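Student projects > Manipulation class, term project thread

tslanina
Posted Tuesday, 9:40 pm

Our group has the tabletop pick and place for Mr. Brabec's class. Everything is run on the wrist camera only, no overhead view. The towel is the part we can't agree on. Pictures from our table:

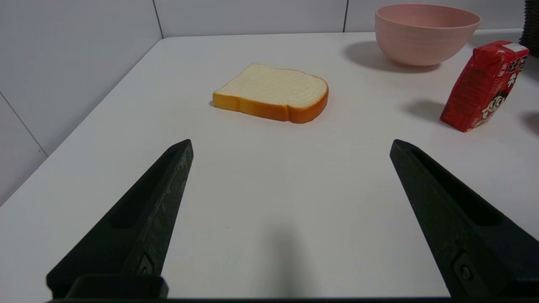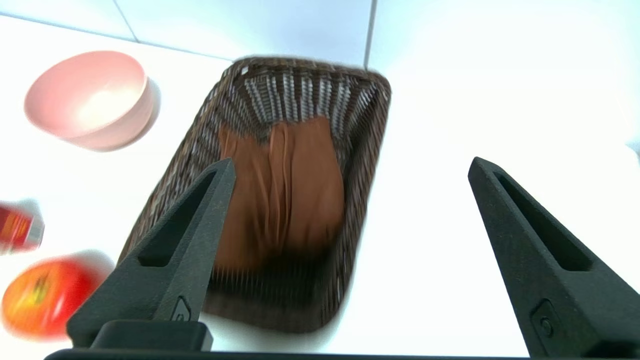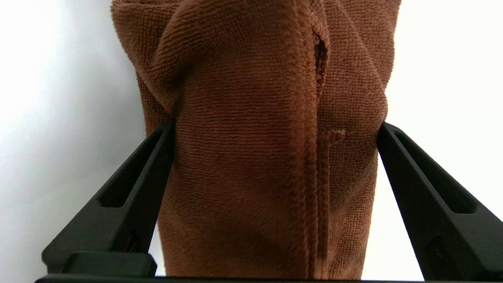
Rules are simple. The script picks an object, the arm goes for it, and we log grasp or no grasp. We have 226 logged tries so far and need 400 by the end of October. Bread and bowl are fine. The towel grasps almost every time, but Marek says half of those shouldn't count. Opinions?

marek_riha
Posted Tuesday, 10:05 pm

To be clear about what I said: if the fingers only have one fold, it's going to slide as soon as the arm speeds up. I want a 6 second hold before it goes in the log as a grasp. I went back through my own shift and 17 tries would change.

clultby
Posted Tuesday, 10:12 pm

I did this project last year. Don't change the rule in the middle. You end up with two sets of numbers that can't be compared, and Brabec will ask about it.

marek_riha
Posted Tuesday, 10:20 pm

Then we redo the towel ones. The bad numbers don't get better by leaving them in.

T_Cierny
Posted Tuesday, 10:31 pm

Redoing all of them is two more evenings in the lab and I have Holub's exam to study for. Can't we add a column? Keep grasp as it is and write the hold time next to it. The joint logs have timestamps, so the old tries can be filled in from those.

tslanina
Posted Tuesday, 10:38 pm

That works for me. Libor, do the logs go back to the first session?

kollar_l
Posted Tuesday, 11:02 pm

They do, except for the first evening - I had logging off. Those would have to be run again. I still think Marek is too strict. The handout says "lifted clear of the table" and nothing about seconds.

marek_riha
Posted Tuesday, 11:09 pm

Fine with the column. I'm still putting my version in the report as a second table.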